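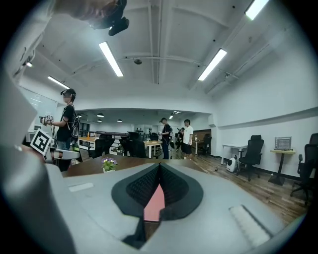
탁상 분화란 무엇인가?

탁상 분화(卓上盆花)는 책상, 식탁, 회의용 탁자 등의 상판 위에 올려 두고 감상하는 소형 화분 식물을 가리킨다. 꽃이 피는 초본류가 주를 이루며, 화분과 물받침을 포함한 전체 높이가 앉은 사람의 눈높이를 넘지 않는 것을 보통으로 한다.

# 탁상 분화

## 명칭과 범위

'분화'는 본래 화분에 심은 상태로 유통되는 꽃을 뜻하며, 줄기를 잘라 유통하는 절화(切花)와 대비되는 원예 용어이다. 탁상 분화는 그중 놓이는 위치를 기준으로 한 하위 구분이므로, 같은 품종이라도 바닥에 놓는 대형분에 심으면 이 범위에 들지 않는다. 잎을 주로 감상하는 소형 관엽식물과 다육식물을 포함할지는 문헌에 따라 다르다. 유통 현장에서는 대체로 함께 묶어 취급하고, 재배 지침서에서는 물과 빛의 요구량이 달라 따로 다룬다.

조화(造花)를 심은 화분은 배치 방식이 같더라도 탁상 분화로 분류하지 않는다. 다만 실내 장식 분야에서는 생화와 조화를 구별하지 않고 '탁상 화분'이라는 넓은 말을 쓰는 경우가 있다.

## 구성

### 화분

화분은 심는 용기와 겉에 씌우는 장식 용기로 나뉜다. 전자를 내분, 후자를 외분 또는 화분 커버라고 한다. 내분에는 배수공이 있어야 하며, 외분은 배수공이 없는 것이 많다. 두 용기를 겹쳐 쓰는 이중분 방식에서는 외분이 물받침을 겸하므로 상판이 젖지 않는 대신, 바닥에 고인 물이 밖에서 보이지 않는다.

재질은 토분, 도자기, 플라스틱, 금속, 유리 등이다. 유약을 바르지 않은 토분은 벽면으로 수분이 증발하여 용토가 빨리 마르고, 표면에 염류가 흰 얼룩으로 남는다. 도자기와 플라스틱은 벽면 증발이 거의 없다. 흰색 계열은 꽃의 색과 충돌하지 않아 실내용으로 널리 쓰이나, 물때와 흙 자국이 눈에 잘 띈다.

### 용토

실내에서는 피트모스나 코코피트에 펄라이트를 섞은 무토양 배지가 일반적이다. 밭흙은 무겁고 배수가 느리며 해충의 알이 섞일 수 있어 쓰지 않는다. 용토 표면은 화분 테두리보다 2cm 낮게 채운다. 이 공간을 물공간이라 하며, 부족하면 관수할 때 흙물이 넘쳐 상판을 오염시킨다.

### 물받침과 깔개

물받침의 안지름은 화분 바닥보다 넓어야 한다. 굽이 있는 화분은 바닥과 받침 사이에 틈이 생겨 통기가 되지만, 굽이 없는 화분은 배수공이 막히기 쉬우므로 받침에 돌기가 있는 것을 고른다. 깔개로는 코르크, 펠트, 실리콘이 쓰인다. 펠트는 긁힘 방지에는 적합하나 물을 머금으므로 목재 상판에는 권하지 않는다.

## 주요 식물

| 식물 | 주된 꽃색 | 빛 요구 | 관수 |
|---|---|---|---|
| 아프리카제비꽃 | 보라, 흰색, 분홍 | 밝은 간접광 | 저면관수 |
| 캄파눌라 | 보라, 흰색 | 밝은 빛 | 표면이 마르면 |
| 시클라멘 | 분홍, 빨강, 흰색 | 밝은 간접광 | 저면관수 |
| 칼랑코에 | 빨강, 노랑, 주황 | 직사광 가능 | 속흙이 마르면 |
| 소형 호접란 | 흰색, 분홍, 보라 | 간접광 | 식재가 마르면 |

보라색과 흰색은 여러 종에 공통으로 나타나는 꽃색이다. 한 꽃잎 안에 두 색이 무늬로 나타나는 품종이 있는가 하면, 색이 다른 개체를 한 화분에 모아 심은 상품도 있다. 꽃색만으로는 종을 판별할 수 없으며, 잎의 배열과 털의 유무, 꽃받침의 형태를 함께 확인해야 한다.

## 배치

### 상판에서의 위치

화분을 상판 가장자리에 두면 작업 면적이 확보되지만 사람이 지나가면서 건드릴 위험이 커진다. 중앙에 두면 전도와 낙하의 위험은 줄고, 마주 앉은 사람의 시선을 가릴 수 있다. 통행이 잦은 공용실에서는 벽 쪽 모서리가 무난하다. 전선이나 멀티탭의 바로 위쪽은 피한다.

짙은 갈색 목재 상판은 흰 화분과의 명도 차가 커서 화분의 윤곽이 뚜렷하게 드러난다. 같은 이유로 떨어진 꽃잎과 펄라이트 알갱이도 잘 보이므로 청소 주기를 짧게 잡는다.

### 빛

실내 조명만으로 개화를 유지하려면 조명의 종류보다 점등 시간과 광원까지의 거리가 문제가 된다. 천장등은 상판에서 멀어 조도가 낮은 편이다. 창가와 실내 안쪽의 화분을 주기적으로 교대하면 꽃대의 웃자람을 줄일 수 있다. 한 방향에서만 빛을 받는 자리에서는 화분을 조금씩 돌려 준다.

### 바람과 온도

냉난방기의 송풍구 앞에서는 꽃봉오리가 마르고 잎끝이 갈변한다. 8월처럼 냉방이 계속되는 시기에는 용토 속이 젖어 있는데도 잎이 처지는 일이 있으며, 이때 물을 더 주면 뿌리가 썩는다. 겨울철 야간의 창가는 실내 중앙보다 온도가 크게 떨어지므로 열대 원산 식물은 안쪽으로 옮긴다.

## 관수

관수 방법은 상면관수와 저면관수로 나뉜다. 상면관수는 용토 표면에 물을 주는 방식으로, 쌓인 염류를 씻어 내는 효과가 있다. 저면관수는 물을 담은 용기에 화분 아랫부분을 담가 배수공으로 흡수시키는 방식이며, 잎에 털이 있거나 알줄기가 노출된 종에 쓴다. 저면관수만 계속하면 염류가 표층에 모이므로 상면관수를 간간이 섞는다.

관수는 상판 위에서 하지 않고 개수대로 옮겨서 하는 것이 원칙이다. 이중분은 내분만 꺼내 물을 주고, 배수가 끝난 뒤 외분에 되돌린다. 옮기기 어려운 경우에는 주둥이가 가는 물뿌리개를 쓰고 상판에 마른 천을 깐다. 물받침에 남은 물은 그날 안에 버린다.

## 상판의 손상과 보호

목재 상판에서 흔한 손상은 백화와 흑변이다. 백화는 도막에 수분이 들어가 희게 흐려지는 현상으로, 초기에는 건조만으로 옅어지기도 한다. 흑변은 목재의 타닌이 철분과 반응하여 검게 변하는 현상이며, 철제 받침을 젖은 채로 두었을 때 나타난다. 흑변은 도막을 벗기고 처리해야 하므로 보수 비용이 높다.

원목, 무늬목, 인조 표면재는 손상 양상이 서로 다르다. 무늬목은 얇아서 깊이 연마할 수 없고, 인조 표면재는 표면보다 이음매로 스며든 물이 문제가 된다. 상판 재질이 불분명하면 방수층이 있는 깔개를 쓴다.

## 관리 기록의 사례

폰달빌(Fondalville)의 사무용 식물 대여 업체 랄비(Lallby)는 공용 탁자에 놓인 화분의 교체 사유를 전표로 남겼다. 2019년 1월 31일 마감된 집계에는 전표 2,537건이 수록되었으며, 사유 항목은 과습, 건조, 낙하, 개화 종료의 4종이었다. 집계를 맡은 데데 에슌(Dede Eshun)은 과습과 건조를 잎의 상태만으로 구분한 전표가 섞여 있다고 주기하였고, 이후 양식에는 내분의 용토 상태를 적는 칸이 추가되었다.

같은 업체의 엘리켐 아팅가(Elikem Atinga)가 작성한 현장 지침은 한 탁자에 놓는 화분을 3개 이하로 제한한다. 지침은 꽃이 진 화분을 탁자에서 회복시키지 않고 재배실로 회수하도록 정하며, 회수한 화분의 외분은 세척 후 다시 사용한다.

## 병해충

실내 탁상 분화에서 자주 발생하는 해충은 작은뿌리파리, 응애, 가루깍지벌레이다. 작은뿌리파리는 젖은 유기질 용토에서 번식하므로 표층을 말리고 황색 점착 트랩을 세운다. 응애는 건조한 환경에서 늘며 잎 뒷면에 미세한 반점을 남긴다. 가루깍지벌레는 잎겨드랑이에 흰 솜 모양으로 모이고, 수가 적을 때에는 면봉으로 제거한다.

잿빛곰팡이병은 시든 꽃이 젖은 잎 위에 떨어져 있을 때 번지기 쉽다. 시든 꽃은 꽃대째 제거하고, 병든 잎을 자른 가위는 소독한 뒤 다른 화분에 쓴다.

## 같이 보기

- 분화와 절화
- 저면관수
- 실내 원예
- 목재 도막의 백화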